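Dirngate bench log, produce picking
Tue 3 January

Gripper stall on the Lepik arm, again

Third time this has come up, and I still don't believe the explanation in the ticket. The ticket says "object slip, retried, cleared". What I saw from the bench was the finger going down towards the peppers, stopping short, and the arm sitting there with the motor humming until I hit the stop. I wouldn't call that a slip. It never got hold of anything to slip.

The log has the fault at cycle 585. Motor current climbs well before the controller admits anything is wrong, and the grip flag reads "closed on object" the whole way through. So the software was quite happy. Sugeng thinks the force threshold is set too low and wants to raise it. I think that would hide the fault and squash the fruit. We left it there for the day.

What I would look at first is the finger. It has scuffs and light grey smudges along its length, and I can't find anyone who will own up to having checked it before the run. Could be old marks. Could be rubbing on something at a certain angle, which would give us exactly this current curve. The Selia patch notes blame "crowded scenes" for this sort of thing, and I suppose it is crowded in there, with jalapeños heaped up on one side and red stuff packed in close by the finger. But we ran 206 cycles in June on a layout just as full and had no stall.
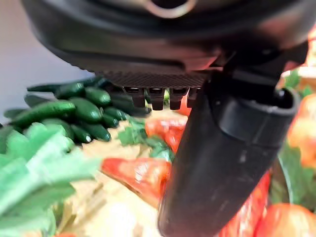 Safety note

The bit that bothers me more than the stall is the stop. I pressed it and the arm held position, fine, but the gripper stayed powered for nearly three seconds after that. Zinateo say this is by design so it doesn't drop its load. There was no load. If I'd had my hand in there clearing leaves I would have had a bad afternoon.

Until this is sorted: no hands in the produce unless the arm is isolated at the wall, whatever the screen says. I have written that on the board too, in large letters.

To do
Pull the finger and compare the marks with the spare.
Rerun the same layout with the threshold left alone. Sugeng has agreed to this, grudgingly.
Time the power-off properly with the meter.
Ask Zinateo for the stop behaviour in writing. The phone answer is no good to me.
Ticket stays open. Please don't close it on a clean rerun.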